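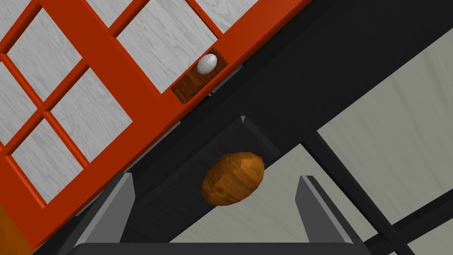 My grandmother kept her recipes in a coffee tin, and when she died the tin came to me, along with her rolling pin and a wool coat that fits no one in the family. I meant to sort through the cards right away. That was in October, and I've only now gotten serious about it, mostly because the holidays are coming and my cousins have started asking for her honey bread. I've been daydreaming about a proper home for them, a real cabinet door to keep behind me while I cook, something as loud as a red-orange one with pale gray wood-grain panels, so I could tape a card to each panel and stop losing my place with flour on my hands. For now they are spread over the dining table and we are eating on the couch.

Let me tell you about these cards! Some are in her handwriting, some are in my aunt's, and a few were clearly copied from the backs of packages, with the brand name underlined twice as though she might be tested on it. She hardly ever wrote down an amount. "Enough butter" is one of my favorites. "Bake until Tsehay comes home" is another, and I had to call Tsehay Adugna herself (she boarded with my grandparents when she worked at the bakery in Grirkthorpe) to ask what time that was. She laughed for a good long while and then said it depended on the bus.

So I've been baking the honey bread over and over, writing things down as I go. The first loaf was a brick. The second had a lovely crust and a gummy middle, and my neighbor Mulugeta Wubshet very kindly ate two slices of it anyway – with a lot of jam, I noticed. What finally helped was dropping the oven by 50 degrees and leaving the loaf in much longer than I wanted to. I'm using 200 grams of honey now, and I think she used more, but she also bought hers by the bucket.

I still can't read one word on the card. It comes right after "cardamom" and it might be "crushed" or it might be "cousin," and knowing her it could go either way. My aunt is bringing her reading glasses on Sunday and we're going to have another look at it, and I'll put the whole recipe up once I've made it come out right twice in a row.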